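The Tape Stays Down

March 24, 2021
By Duarte Garcia

There are two kinds of people in Flurnthorpe this month: those who think the back room at the Risorard should be laid out before anything is moved into it, and those who have already moved something into it. I belong to the first kind. I bought the tape.

For readers who skipped the last newsletter, and I know how many of you did because I can see who opened it, the tool library has taken the back room on a lease that starts properly in June. We're allowed in early to measure and to argue. The room is 28 feet long on one side and slightly less than 28 feet long on the other, a fact I learned by measuring both sides twice and then measuring my tape measure against Patricio's. His agreed with mine. The building is the one that's wrong.

You find this out the hard way if you draw the plan on paper first. I drew a lovely plan on paper first. It had shelving down the long wall, a repair bench under the window, a return desk by the door, and a walkway wide enough for someone carrying an extension ladder to turn around without taking out a light fixture. On paper every line was square to every other line. I colored it in. I had it laminated, which cost me eight dollars I have not put in for and now never will.

Then I took the plan into the room, set it on the floor, and watched it fail to resemble anything.

Patricio Esteban's advice was to forget the drawing and work at full size. He laid out trade show booths for 10 years and has opinions about floors the way other men have opinions about barbecue. His method is simple enough. You tape the outline of everything you intend to own, at actual size, and then you live with it. You walk to the bench. You pretend to hand a sander across the return desk. You carry the real ladder through the pretend walkway, and if your foot lands inside the pretend shelving, the pretend shelving moves. 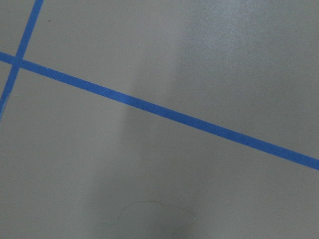

Layout tape is worth spending money on, and this is the hill I've chosen. Regular masking tape looks like a bargain until you try to peel it up, at which point it comes away in confetti and leaves the sticky part behind as a memorial. Duct tape is worse and should be kept for ducts, or for whatever it is you people do to the hoses you return. Painter's tape is made to be taken up again, and the bright blue shows up nicely against a gray surface. Run it long and pull it tight before you press it down, and you get a line you can trust. Where two lines meet, let one piece run right across the other and keep going. I used to cut every strip neatly at the corner, and I stopped when Patricio pointed out that a crossing is far easier to find again than a corner that has wandered. Keep an eye on the ends, though. Once an end goes pale and ragged, press it down or lay a fresh bit, or it will travel off on the bottom of somebody's boot.

We have done three layouts so far. The first was my laminated one, adjusted for reality, and it lasted until Patricio tried to get the ladder to the bench and had to go back out the door and come in again facing the other way. The second turned the shelving sideways, into short rows, like a real library. Everyone loved the second layout. It had one flaw, in that whoever stood at the return desk could see nothing but the end of a shelf, and we lend out chainsaws.

The third layout has the bench moved to the short wall, the shelving back where it started, and the return desk set at an angle. The angle was my idea. I'm told it looks like an accident. I maintain that a desk set at an angle lets you see the door and the shelves at once, and that people who want everything parallel to the wall should first find me two walls that are parallel to each other.

What we haven't solved is the Drurneo. Members who've borrowed the Drurneo will know it as the big tile saw with the folding stand that doesn't fold. It needs a home 52 inches across, and it needs to be near the door, as the thing weighs what it weighs and I'm not getting younger. Right now its outline sits where the coat hooks were supposed to go. If you have strong feelings about coats, please write in soon.

A few practical matters. If you come by to look at the layout, you may walk on the tape. It's meant to be walked on. You may not peel up a corner to see how it comes off, and you may not improve things while my back is turned. Somebody has already made the sanding station bigger. I know roughly how big I made it and I know exactly how big it is now, and I have my suspicions about who does the most sanding.

If you want something moved, stand where you want it and say so. We'll lay the new line before taking the old one up, so both versions are there to argue over. Patricio prefers this to email. I prefer email, but he owns the good knee pads.

Bring shoes you don't mind kneeling in, and if you've got a spare chalk line, bring that too. Ours was borrowed last fall. The card says Jatoi, and the due date on it has become more of a historical marker.

Shelving gets ordered once the third layout, or the fourth, has gone two full weeks without anyone moving anything. The clock restarted this morning.

Comments

tablesaw_marian
Was the desk at an angle before or after you tripped on the step? Asking for the rest of us. Also put me down as pro-coat.

P. Esteban
It was ten and a half years of booths and I never once laminated anything.

Lowell H.
We did our whole kitchen this way and lived around a taped island for a month. My wife set groceries on the floor inside it. We ended up making it a foot shorter and I'd recommend the method to anybody, but warn them about the eggs.

Jatoi
I returned the chalk line. It's in the box with the plumb bobs. It has always been in the box with the plumb bobs.

Duarte Garcia
It was in the box with the plumb bobs. The card has been updated. I'd still like to know about the sanding station.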